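# Projektbericht: Sortierung von Kleinspielzeug nach Zielboxen

Tahmineh Nouri, Abilio Collado — Zwischenstand April 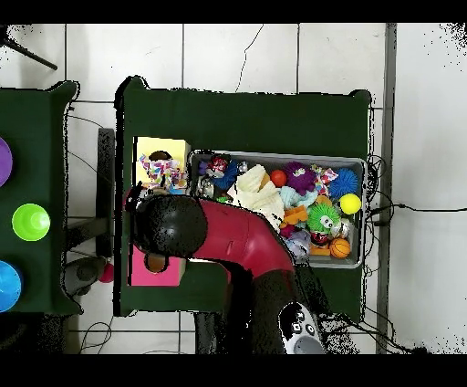

*Lesezeit: 2 Minuten*

## Aufbau

Ausgangspunkt ist eine graue, rechteckige Kunststoffkiste mit gemischtem Spielzeug: Bälle, Plüschteile, Monsterfiguren. Links daneben auf der grün bezogenen Tischfläche stehen die Zielboxen, eine blassgelbe und eine pinkfarbene. Gelb nimmt Plüsch und Stoff auf, Pink kleine runde Teile.

## Durchführung

Je Durchgang wurden 60 Ablagen protokolliert, insgesamt 780. Die Kiste wurde vor jedem Durchgang neu gemischt. Nachgefüllt wurde nicht.

## Ergebnisse

51 Ablagen waren nach dem Schema von J. Doucette nicht eindeutig. Betroffen waren vor allem die stacheligen Bälle — nach Form Pink, nach Oberfläche eher Gelb. Ein zweiter Problemfall sind Figuren unter anderen Teilen, etwa unter dem grünen Monster; sie werden spät erfasst.

## Offene Punkte

- Regel für stachelige Bälle festlegen
- dritte Box für Figuren prüfen
- Protokollbogen Hedell um die Spalte »verdeckt« ergänzen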